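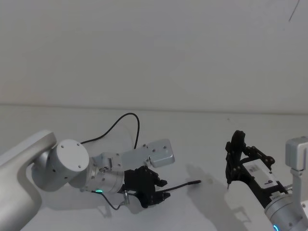
Notebook entry: USB-C leads, white table
8 July 2021
Entered by the bench group, Flisenden workshop
Shares 14 Comments 3

Purpose

This entry records the check of the USB-C leads held at the white table, and the changes to the way they are stored and labelled. It replaces the loose sheet kept in the Skarkport folder, which was incomplete and had been amended in more than one hand. Colleagues who hold a copy of that sheet are asked to discard it.

The leads in question are the black ones. The grey leads supplied with the Bremer meters are entered in a separate book and were not handled.

Background

At the last review in October it was agreed that any lead used for a measurement would carry a number, and that the number would be entered beside the result. The practice has been followed unevenly. Entries 114 to 122 of the measurement log give no lead number at all, and two of them disagree with each other by more than the meter would explain. It cannot now be established whether the same lead was used for both. The results are to be kept, marked "lead unknown", and left out of the Skarkport summary.

A further difficulty is that several of the black leads look alike once they are off the reel. Some are rated for charging only and some carry data, and the connector housing gives no sign of which. The earlier habit of telling them apart by the stiffness of the jacket is not reliable and should stop.

Laying out

Leads are to be laid on the table singly, with the plug end away from the edge and clear of its neighbour. A lead that holds a bend from storage should be allowed to lie in that bend. Pulling it straight puts strain on the join behind the housing, where two of our failures were found last year.

The plug is then looked at under the hand lens for lint, a bent shell or a dark mark inside the mouth. Black on white is easy to read, and small black plugs which were regularly lost on the old green mat are now found at once. The table does show its age. There are faint scuffs in the surface and a few small dark specks, and anyone looking for debris from a plug should confirm that a speck moves before recording it.
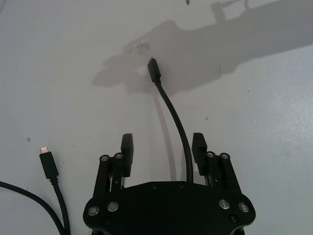
Continuity and labelling

Each lead was tested end to end on the Sartori box, with the lead at rest and again while the first few centimetres behind the plug were gently flexed. A lead passes if the reading holds through the flexing. One that drops out, even briefly, is tagged red and set aside. It is not to be returned to the drawer on the strength of a second, better reading.

Passed leads receive a wrap label a hand's width from the plug. Labels placed closer than this were found to catch in the meter socket cover, and the adhesive travelled. The new numbers begin at 1000. Numbers from the old sheet are retired and must not be issued again, including 1432, which was written on two different leads.

Charging-only leads carry a yellow band beside the number. Data leads carry the number alone. Where the rating could not be confirmed, the lead has been treated as charging only until someone finds time to test it properly.

Storage

The shared drawer is withdrawn from use for leads. It encouraged tight coiling, and leads came out of it in a tangle that took longer to undo than the test itself. Passed leads will hang from the pegs in the store room, in a loose loop and fastened with a cloth tie. Wire ties are not to be used on any lead, whatever its rating.

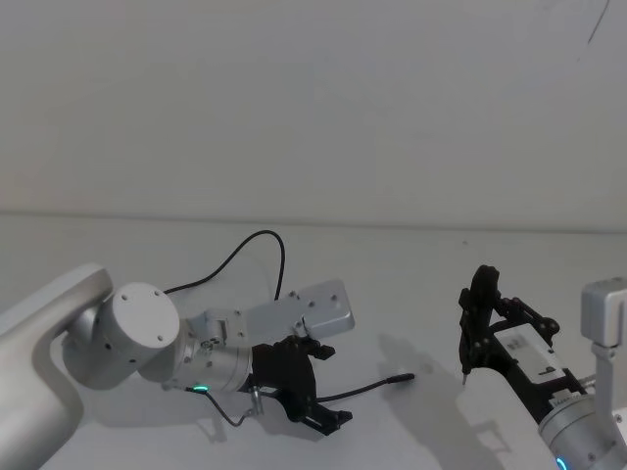

The pegs are set at shoulder height and will take over 20 kilograms between them, which is well beyond anything we intend to hang there. If a peg is full, the lead should go on the next one along and its place be corrected in the book.

Leads taken to another room are to be signed out by number. The signing sheet is on the inside of the store room door. The pencil tied to it is for the sheet and should remain there.

Cleaning

The white tabletop is wiped with a barely damp cloth at the close of work and left to dry before any lead is laid on it again. Solvent is not to be used. It was tried on one of the scuffs, which remained, and the colour of the surface changed slightly at that corner.

Outstanding

Red-tagged leads to be cut and sent for recycling once the numbers have been struck from the book.
Yellow band tape to be reordered from Bremer.
Measurement log headings to be changed so that the lead number has its own column.
Unconfirmed leads to be tested for data when the Sartori box is back from calibration.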